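Setup and Upkeep of the Norkis Bench Cell: Student Project Report 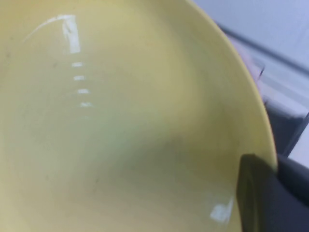

Escobar, November 2023

Prepared by Jairo Salazar and Roxana Muñoz, Department of Mechanical Technology, Jilletti College

1. Purpose of the project

The Norkis bench cell is a single robot arm with a two-finger gripper and a small camera at the wrist. It is used by second-year students for handling exercises with household dishware. When the cell was assigned to our team in July, it had no written setup procedure, and its maintenance record consisted of a few undated notes in the controller cabinet. Our assignment was to return the cell to a known condition, write a procedure that another team could follow, and keep a fault log for the length of the project.

This report covers the mounting of the arm, the gripper, the wrist camera and the routine checks. Programming of the handling exercises is the subject of a separate report.

2. Condition at the start

The base plate was fastened to the bench with mixed bolts, two of which could be turned by hand. The gripper cable had been tied to the forearm so tightly that it pulled at its connector whenever the wrist turned fully. The camera bracket was sound, but its screws had no thread locker. The home position stored in the controller did not agree with the marks on the joints.

3. Mounting and home position

The base plate was removed, cleaned and refitted with matching bolts, tightened in a cross pattern. The arm was then brought to its joint marks by hand with the drives off, and the home position was stored again. We checked it by sending the arm to a steel pin fixed to the bench, 10 times from each side. All the approaches ended within the tolerance set by our instructor.

The gripper cable was rerouted along the outside of the forearm with a loose loop at the wrist. The loop must stay large enough for a full turn in either direction. A loop that is too large will catch on the bench edge, and this happened once during our first week.

4. Gripper

Both fingers were taken off, wiped down and refitted. The squared-off tips have to be level with each other when closed. If one sits lower, a thin rim is gripped at an angle and the dish tilts when lifted. We set the level against a flat steel block and checked it again after every 80 grips.

Grip force was set by trial, starting low. The yellow bowl became our standard test piece, as its smooth wall and rounded rim show a poor setting early. The finger is brought to the edge of the bowl, the position is checked through the wrist camera, and only then is the closing command given.

5. Wrist camera

The camera sits close to the fingers, and a bowl takes up most of its view during an approach. The focus was therefore set for the near rim, and objects farther back on the bench are blurred. This was accepted, as the exercises use the camera only for the last part of the movement.

Glare was the most persistent problem. The overhead lights leave bright white patches and a column of short dashes on the inside of the bowl, and the edge-finding program at times took one of these for the rim. Lowering the exposure helped on the yellow bowl but made the dark gripper finger hard to separate from shadow. We settled on a middle exposure and limited the search to a band along the expected line of the rim. The lens is to be wiped with a dry cloth before each session. Small specks in the picture should first be looked for on the dish itself – we cleaned the lens several times before considering this.

6. Fault log

The cell completed 517 grips under the new procedure. The log contains 7 faults:

Rim not found, glare: 4
Gripper cable caught on bench edge: 1
Finger level out of adjustment: 1
Controller lost connection to camera: 1

The lost connection was traced to a worn plug, replaced with a spare from the Edell workshop. It has not come back.

7. Routine for the next team

Before each session: check base bolts, cable loop and finger level; wipe the lens; run the pin test once.
Each month: remove and clean the fingers, inspect the camera plug, store a copy of the controller settings.
After any collision: stop the drives, return the arm to its joint marks and repeat the full pin test.

8. Open items

A diffuser for the lights above the bench has been requested, and the exposure will need to be set again if it is installed. The second bracket screw on the camera is slightly worn at the head and should be replaced at the next monthly check. The printed procedure and the fault log are kept in the controller cabinet.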